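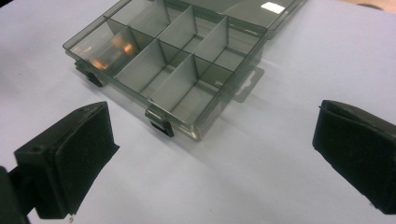
Divider box, all the visible compartments empty.

Hirton Seed Swap Catalog – README

Hi, and thanks for opening the boring file first! This is the notes file for the seed list I keep for the Hirton seed swap. If you only want to know whether we have purple beans, skip straight to seeds.csv and search for "purple" (we do, lots). If you want to load the list into a spreadsheet, print labels from it, or borrow the layout for a swap in your own town, read on, because a few of the columns are odd and I'd like to save you the head scratching I went through.

What's in the folder

seeds.csv – the main list, one row per packet type
growers.csv – grower codes and the part of town they garden in, no names
germination.csv – results of the paper towel tests
labels.txt – the template I print from
old/ – earlier versions, kept because I'm nervous about deleting things

The main list covers 300 varieties. Between them they make up 3,000 packets as of the September count, which took me two evenings and a lot of tea. Most of it is vegetables, then herbs, then flowers, then a small pile of things people swear are vegetables.

Where the seeds come from

Nearly everything was grown in back yards and allotments in Hirton, plus a good chunk from Vavemville, where the soil is sandier and the carrots are, I'm sorry to say, much better than ours. There are 39 grower codes. If a code starts with H it's Hirton, if it starts with V it's Vavemville, and if it starts with X the envelope came through the door with no name on it. I love the X envelopes. Please keep sending them, but please write what's inside!

The squash are a special case. They cross with each other if you so much as look away, so I only list a squash as a named variety if the grower told me they hand pollinated and taped the flowers shut. Everything else goes in as "squash, mixed" and you take your chances. I grew one of those last year and got a pale green thing the size of a football that tasted like wet cardboard. My neighbor's plant from the same envelope was delicious.

The columns in seeds.csv

id: a number that never changes, even if the variety gets renamed.

name: whatever the grower calls it. I don't correct these. If you see "Grandma's long one" next to "Long red pepper", they may well be the same plant, but I'm not going to be the person who says so.

type: vegetable, herb, flower or unsure.

year: the year the seed was saved. Blank means I don't know, so treat it as old.

grower: the code, see growers.csv.

packets: how many we had at the last count. It goes out of date the minute a swap opens.

sow_from and sow_to: months, written as words. I tried numbers and kept mixing up planting months with packet counts, so words it is.

isolated: yes, no or unknown. "Yes" means the grower kept it apart from its relatives. For tomatoes, peas and lettuce I wouldn't lose sleep over a "no". For squash, corn and anything in the cabbage family I would.

notes: free text, and the best column by a mile. One of the runner bean entries is half recipe.

Germination tests

I test a handful from each batch on a damp paper towel, rolled up in a bag on top of the fridge, and check it in the morning when the kettle's on. The file records the date they went in, the number that sprouted and how many I started with. It's kitchen science, so please don't write a paper on it. Parsnips more than a year old hardly ever do anything for me, and I've stopped accepting them, which caused a bit of grumbling. Tomatoes are the opposite. I've had very old ones come up as if they'd been saved last week.

If a variety has no row in germination.csv, it hasn't been tested. It doesn't mean it failed.

Storage

Cool, dark and dry, in that order of how often people forget. Paper envelopes for anything freshly saved, so leftover damp can get out. Big seeds like beans and corn go in jars. Small seeds get a small envelope, folded twice, and stood upright in a divided box with the name facing front. 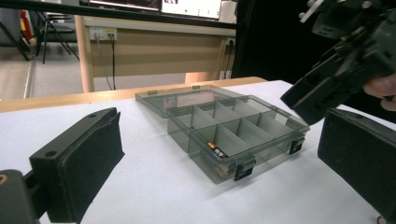 Organizer box with the lid folded back.

I sort by sowing month and then alphabetically inside the month. I used to sort by plant family and it was beautiful, and it was also no use at all to the people standing in line behind someone trying to remember what family a beet belongs to. If you're sorting your own at home, just do whatever lets you find the lettuce.

Label printing

labels.txt is set up for Raudsepp sheets, the plain ones with square corners. Long names get chopped after two lines, so check "Grandma's long one" before you print a whole sheet of it (guess how I know). I ordered 2,000 labels last time and I'm still working through them, so the template won't be changing any time soon.

If you use Skunesura to manage your garden plan, seeds.csv will import if you rename "sow_from" to "start" first. It ignores the notes column, sadly, and it turns blank years into zeros. I clean those up by hand afterward.

Known problems

Two of the basils are probably the same basil.

The flower entries are thin. I'm a vegetable person and it shows – if you know your poppies, send me better notes and I'll paste them right in.

Some of the older rows say "good" in the notes and nothing else. Good how? Good to eat, good grower, good color? I wrote half of them myself and I have no idea.

Accents in names sometimes get mangled when the file is opened in older spreadsheet programs. Import it as UTF-8 and they should come through fine.

Using and sharing it

Copy it, change it, print it, stick it on the shed wall. If you pass it on, please leave the grower codes in, as people like to know how far their beans have traveled. I'd ask you not to try to match codes to real people. A couple of growers are shy and one has a pumpkin rivalry going on.

Corrections are very welcome. Bring them to the swap table on a scrap of paper, or edit the file and send it to me with a line saying which ids you touched. I update the list after each swap and again once the September count is done.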